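This site uses cookies to improve your experience. By continuing to browse you accept our use of cookies. Accept | Settings

Textiles and Household Materials
Unit 5: Sorting and storing cloth for reuse

Read this unit before the practical. Bring a notebook and two or three pieces of used cloth from home.

1. Fiber first

Cloth for reuse is sorted by fiber before it is sorted by color or size. Cotton and linen absorb water and make good cleaning rags. Polyester and nylon absorb very little and are better kept for stuffing or dust covers. Wool goes in its own pile, as it attracts moths and will felt in a hot wash.

If the care label is missing, look at the weave and do the water drop test. A drop sinks quickly into plain cotton and tends to sit on untreated polyester. Fabric softener can spoil the result, so wash the piece once without it and test again.

2. Weight

Weight is given in grams per square meter. A T-shirt knit of 140 is light and tears easily by hand. Anything over 200 needs shears.

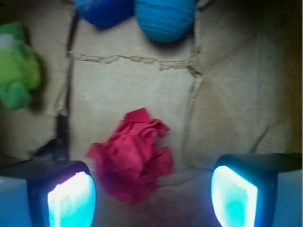
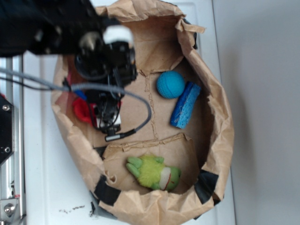 Course Handouts, Vol. 5, p. 140

3. Containers

Paper bags and cardboard boxes let air move and are fine for dry cloth on a shelf. They should not stand on a concrete floor, where they take up damp. Plastic tubs keep moths out but trap moisture, so cloth must be fully dry before the lid goes on.

Write the fiber, the weight and the month on each container. Use pencil on cardboard. Marker can bleed through to the cloth.

4. Color

Reds and dark blues may lose dye for several washes. Keep them apart from whites until a damp white rag rubbed on the surface comes away clean.

For the practical

Sort your own pieces by fiber and note which test you used for each. Pieces you can't identify go under "mixed." Hand in the sheet at the end of the session.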